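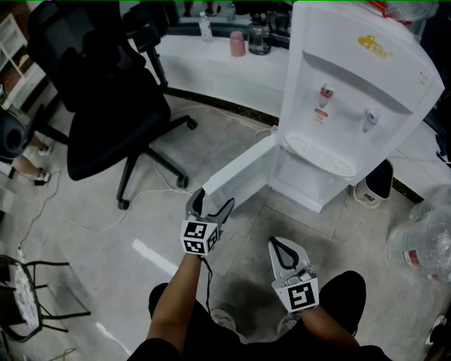
The water dispenser, lower door open.

NOTICE OF DECISION

The Livard Residents' Council met on Sunday to consider the matter of Mrs Hsiu-ying Poon, tenant, and her late husband's piano.

The instrument has been played nightly at 6 o'clock. Mrs Poon does not play. Mr Yang, of the flat below, gave evidence that the tune was always the same, and that it stopped in May — for four nights only — while she was in hospital.

The Council fined her 2,000. Mr Yang has asked to pay it, provided the playing continues.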